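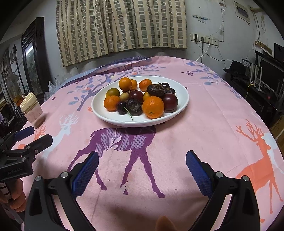
**Fruit, two-handed, blue pads, first session. Start 9:40 a.m.**

Goal for the next few sessions is to decide which pads go on the arms. The candidates are the blue Lunent pads and the old smooth gray ones that came off the Brukuso arms last winter. Everything is done with the handhelds first. The pads screw onto the same fingers as on the arms, so whatever we learn about grip should carry over. What we learn about speed won't.

Setup today:

- blue pads on both handhelds, left and right
- wrist cameras at fixed exposure, auto white balance off
- jaw encoder logging through Chang, default rate
- fruit piled on the oval plate, task is plate to tablecloth, one piece at a time, operator picks the order

Zeroed both encoders with jaws closed and the pads just touching. The right one reads 3 counts when it should read 0. Closed and opened it a few times and it came back to 3 each time, so it is repeatable and I left it. Subtract it in post. Don't re-zero in the middle of a session or the runs won't line up.

Notes from the first hour:

Mandarins are easy. The pad ribs catch on the dimples and you can lift with very little squeeze. Largest one needs the jaws almost fully open, and if you come in at an angle the lower edge of the pad touches the neighbor first and pushes it. Coming in from straight above works better but then the fingers hide the fruit from the camera. Kuo-hua prefers the angle and accepts the push. I prefer straight down. We should pick one and write it into the instructions, otherwise the data will be half and half.

Plums are the ones to watch. Smooth skin, some weight, nothing for the ribs to hold. On the blue pads they turned in the jaws twice and stayed in. I marked both with the pedal. Would like to see the same thing on gray before saying anything.

Cherry: pick by the body, leave the stem alone. Picking by the stem works and looks nice in the video, but the jaw reading is then the same as closed on nothing, and the controller can't tell a held stem from a miss. Bodies only from here on.

The crowded plate matters more than the pads do. Once a few pieces are off, everything gets easier. The first picks are where the fingers are too thick, and no pad will fix that. Left hand can hold the neighbor back while the right one picks. Kuo-hua does this without thinking about it. For the arms it would mean both controllers running in the shared workspace mode, and we haven't tested that since the firmware change.

Encoder log dropped out once on the left side. Chang showed a gap of 439 ms and then carried on as if nothing had happened. Video is continuous across the gap. Reseated the connector. If it comes back, swap the lead before suspecting the board.

Stopped at 11:15.

**Same morning, pad swap**

Changed the right handheld to gray pads, left stays blue. Takes longer than it should, the small screws want a driver we only have one of. Please put it back in the tray.

Plums on gray: slid out on the first lift, held on the second when I squeezed harder. Squeezing harder is a habit of the operator, so I redid them while watching the jaw reading and stopping at the same value I'd used on blue. At that value gray dropped the plum every time. So far that's a clear result for smooth fruit.

Mandarins on gray: fine. No difference I could feel.

Small things on gray: better than blue, which I didn't expect. The blue pad has a soft lip at the tip that folds under when it drags on cloth, and then the tip closes a bit high. Gray has no lip and closes flat on the cloth.

Gray pads off again, blue back on the right side. Encoder still reads 3 at closed. At least that isn't the pads.
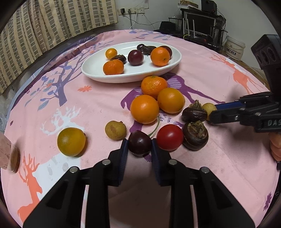
Brerarau, July

Second session on blue, spread layout. Part of the produce on the plate and part on the cloth, and some pieces touching on purpose. A tomato has joined the set.

Cherry first, since it was the problem with the lip. With the tips on either side of it and the jaws low, the pads come in level and the fruit sits in the middle of the tip. What spoils it is pressing down into the cloth. If the tool floats just above the fabric the lip stays straight. Tried deliberately pressing and got the folded lip right away. For the arms this becomes an approach height, and the tablecloth has folds, so the height has to come from the camera or from contact and can't be a fixed number. Brukuso controller has a contact stop. Threshold is set to 27 in its own units and I don't know what a unit is. The manual says "relative." Will try it against a kitchen scale.

Tomato: firm and smooth, behaves like the plum and is less forgiving. Held on blue at the plum value. Did not go any harder.

Pieces that touch each other: approach along the line between them if there is room for one finger, otherwise nudge the outer one away first. Kuo-hua Yeh wants the nudge logged as its own action. I think it belongs to the pick. We left it unlabeled for now and he will ask the people who train on this.

Two handhelds close together over the table is where the time goes. The right-hand operator's tip ends up in the left-hand camera, and the tracker has been taking the black fingertip for a dark piece of fruit. In one clip it followed the fingertip for 56 frames before letting go. Gray tape on the fingertips might cure it. Matte, please, the shiny kind flares.

Left connector behaved, no gaps in the log. I still don't trust it.

Where the pads stand:

| | Blue (Lunent) | Gray |
|---|---|---|
| Mandarin | good | good |
| Plum | turns, stays in | drops at same squeeze |
| Tomato | good | not tried |
| Cherry, by body | good if held off the cloth | good |
| Contact with cloth | tip lip folds | no trouble |
| Swap time | slow | slow |

Leaning blue. If Lunent will sell the same pad without the lip, that settles it. Otherwise trim the lip on one spare pair with a sharp blade and run cherries and tomato again. Trim only the spare pair.

To do:

- [ ] tomato on gray, same jaw value as plum
- [ ] write down one approach direction, Kuo-hua and I to agree
- [ ] matte tape on fingertips, rerun tracker on the bad clip
- [ ] contact stop against the scale
- [ ] subtract the right encoder offset in the Chang export script (morning files too)
- [ ] second driver for the pad screws
- [ ] trimmed pads, mark them T on the back

Batteries on charge, both handhelds.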